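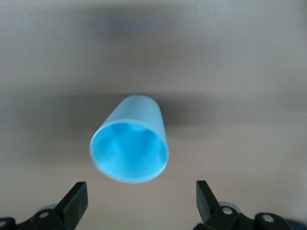
Wrist camera view: a light blue cup and the open fingers of the gripper.

The Case for Publishing the Blurred Frames

Most papers on learned grasping report a success rate and show the sharpest stills they have. I think this is the wrong way to present a method that works from a wrist camera, and the Plistach results are a good place to argue the point.

Plistach is a grasp policy trained on 2000 teleoperated episodes, all seen from the gripper. Mwanahawa Biwott's group at Nirville tested it over 150 trials and released every frame along with the scores. The frame at the top of this page is typical of what the policy has to work with. The cup has soft edges, and the left side of its rim shows a faint doubled outline. The surface behind is plain beige, and the strongest structure on it is shadow. A person reads the cup at once. A network that estimates the rim from edges has two candidates on one side.

The usual remedy is to filter. The Tautahi pipeline, which many labs now copy, scores each image for sharpness and drops the low end before training. Applied to the Plistach set, it removed 3181 frames. The loss figures improved, as they should when the hard examples are taken away. The trouble is where those frames sat. A large share came from the last moments before the fingers closed, when the wrist moves quickly and the decision to close is made. A policy trained on the filtered set has seen very little of the phase that matters most.

Biwott's ablation supports this reading, although it does not settle it. The filtered and unfiltered policies were close on static starts and separated once the approach speed was raised. There were only 2 object sets, both of plain household items, and the lighting was fixed. I would not carry the result over to a cluttered bin.

The Wisia benchmark should change its submission rules all the same. Entrants now supply a trained model and a table. They should also supply the rejected frames, with the rule that rejected them and the point in each episode where they fell. Storage is cheap, and the work of logging a frame index is small. Reviewers could then see whether a gain came from the method or from the sieve.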